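Research > Papers > Household Surfaces > Section 4

Contents Previous section Next section References

4. Grain, glare and the wiping of pale tabletops

The households in the Plemitz survey were asked which surface in the home they found hardest to judge as clean. Pale wood-look tabletops came first, ahead of glass and stone. Hendricks and Szalai had already noted that people tend to wipe a patterned surface more often than a plain one, and that they wipe along the pattern. We wanted to know if the same holds where the pattern is faint and the light is strong.

Participants kept a short diary of their table cleaning over 6 weeks. They wrote down when they wiped, what they used, and where they stopped. In all, 400 entries could be used. Entries that gave only a tick mark were left out, as were those from the Drellness flats, where the tables had been replaced partway through.

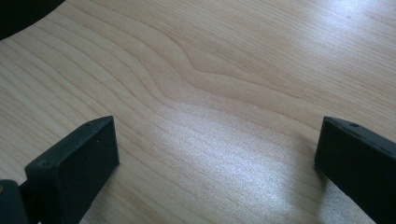

Plemitz, 1 April 2019

Figure 4. Pale, wood-grained surface under bright light. The grain runs mostly on a diagonal, with a ripple in the upper half. Glare covers part of the lower area, where the grain looks lighter and faintly speckled.

The finish in Figure 4 has a slight satin look. In the diaries, surfaces of this kind were described as "streaky" or "never quite done". Several people said they went back over the bright patch near a window and left the rest of the table alone. One wrote that she moved her head from side to side to tell a smear from the grain. Strong figure in the grain, such as a wave or a knot, was also named as a place where crumbs and dried spills were missed.

Wiping direction was less clear than we expected. Most people who mentioned it followed the grain, but those with small round tables wiped in circles whatever the pattern. Surdu (pers. comm.) found the same in his work on kitchen benches, and suggests that the shape of the top matters more than its colour. Our diaries can't settle this, as only 2 of the questions dealt with shape.

The type of cloth is treated in Section 5. The coding of the entries was done by Anca Tănase and checked by Sebastian Hodoroagă.

Contact: Provach Household Studies | Copyright Provach | Back to top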